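Remplacer le processeur d'une tour de bureau

Publié le 5 mars 2022 dans Ateliers Fidum
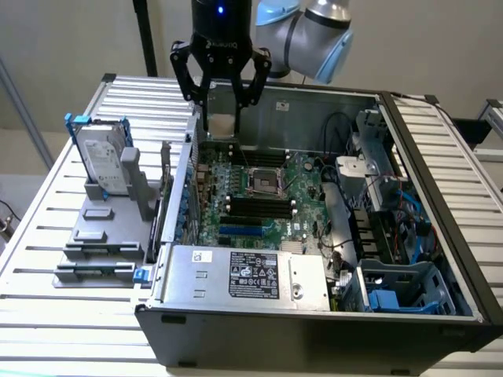

Tour couchée sur le côté, panneau retiré, support du processeur vide.

Cette fiche concerne les tours de bureau classiques dont le processeur se verrouille par un cadre métallique et un levier. Vérifiez d'abord sur le site du fabricant que la carte mère accepte le nouveau modèle.

Matériel : un tournevis cruciforme, de la pâte thermique, de l'alcool isopropylique, un chiffon non pelucheux. Comptez presque 14 minutes, nettoyage compris.

Préparation
Éteignez l'ordinateur, débranchez le câble secteur et appuyez deux secondes sur le bouton de mise en marche. Couchez la tour, ouverture vers le haut, puis touchez une partie métallique nue du boîtier.

Dépose
Débranchez le ventilateur et desserrez les vis du dissipateur en croix. S'il résiste, faites-le pivoter légèrement avant de tirer. Abaissez le levier, dégagez-le de son crochet, relevez le cadre. Sortez le processeur à la verticale en le tenant par les bords.

Pose
Alignez les deux encoches du processeur avec celles du support et laissez-le descendre sans appuyer. Ne touchez jamais les contacts. Rabattez le cadre, puis le levier, qui oppose une certaine résistance.

Nettoyez la base du dissipateur à l'alcool, déposez une noisette de pâte au centre du processeur et revissez en croix. Rebranchez le ventilateur.

Premier démarrage
Entrez dans le BIOS et contrôlez le modèle détecté ainsi que la température. Si l'écran reste noir, coupez l'alimentation et contrôlez les barrettes de mémoire.

Voir aussi : Changer une alimentation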